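I figured we'd talk about shelving. Instead, the owner of Bolstead, the little repair and refinishing shop on Abernathy, wanted to talk about tabletops, and I'm so glad she did!

"People come in asking for perfect wood," she told me, pouring us both more coffee. "Then they pick the one with the knots. Every time!"

She's been at it for 10 years, mostly kitchen tables and desks, and she has a real soft spot for pale wood (me too, I confess). Dark finishes hide too much for her taste. "I want to see the grain move," she said. "If it's all straight lines, I get bored." 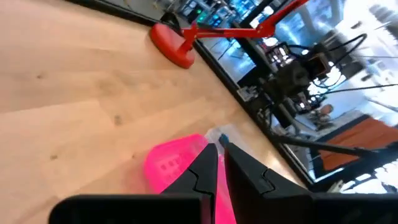
*Pale wood, wavy grain and a bright red stand near the far edge.*

We got onto color after that, and she lit up. Her rule is that a light top can take one loud thing, maybe 2 if you're feeling brave. "Red looks wonderful on honey-colored wood. My sister thinks it's tacky. My sister has a gray house."

I asked what she'd tell someone fixing up a desk at home. Sand with the grain, she said, wipe it down well, and don't rush the second coat. She does her own test pieces on scrap first and keeps them in a drawer, all 152 of them, with the finish written on the back in pencil.

Her next class starts in January, and she's already fretting over chairs. "I have plenty of tables," she said. "I never have anything to sit on."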